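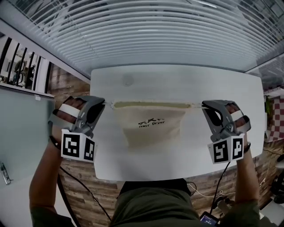 Figure 4.1 A drawstring bag for a hair dryer, held by its two top corners over a white table.

Chapter 4
Bags, Covers and Pouches in the Guest Room

A guest who opens the bathroom drawer wants to find the hair dryer quickly and wants to believe that it is clean. The cloth bag helps with both. It keeps dust away from the dryer, it holds the cord together with the body, and the words printed on the front tell the guest what is inside. In Figure 4.1 the name is printed in Chinese and, under it, in English.

Students often think that such a small item does not deserve a chapter. I thought the same when I began to work in the linen room of a hotel in Gellham. The hotel had 188 rooms, and every room had a dryer bag, a laundry bag and a shoe bag. In February we changed all the dryer bags, and we learned that we had no rule for how to fold them, where to store them or when to throw them away. Each floor did it in its own way.

Zoi Stamatopoulos was the head of the linen room at that time, and the method in this chapter is mostly hers. She asked us to begin every bag in the same manner – take the two top corners, pull until the upper edge is straight, and let the rest of the cloth lie on the table. With the edge straight, a crooked seam or a weak corner is easy to notice. Only after this look do we turn the bag over, check the back and put the dryer in.

The table is also important. It should be flat, clean and wide enough for the bag to lie open with nothing hanging over the side. A light-colored top is good for printed cloth, as loose threads of a dark color are seen on it at once. Beige threads are more difficult, and for them you should pass your hand slowly over the cloth.

In this chapter you will learn:
how to inspect a drawstring bag before it goes to the room
how to wind the cord so that the bag closes fully
how to fold an empty bag for the shelf
when a bag goes to washing, to repair or to waste

Words to know
Drawstring: the cord that closes the mouth of the bag.
Channel: the sewn tunnel in which the drawstring moves.
Pouch: the lower part of the bag, which carries the weight.

Before you read
Find a cloth bag at home and hold it by the two corners. Is the top edge straight when you pull it? Write down what you notice about the seams, and bring the bag with you to the lesson.

4.1 Inspecting the Empty Bag
Begin with the mouth of the bag. Open it with both hands and look at the inner edge, where makeup and hair products often leave a mark.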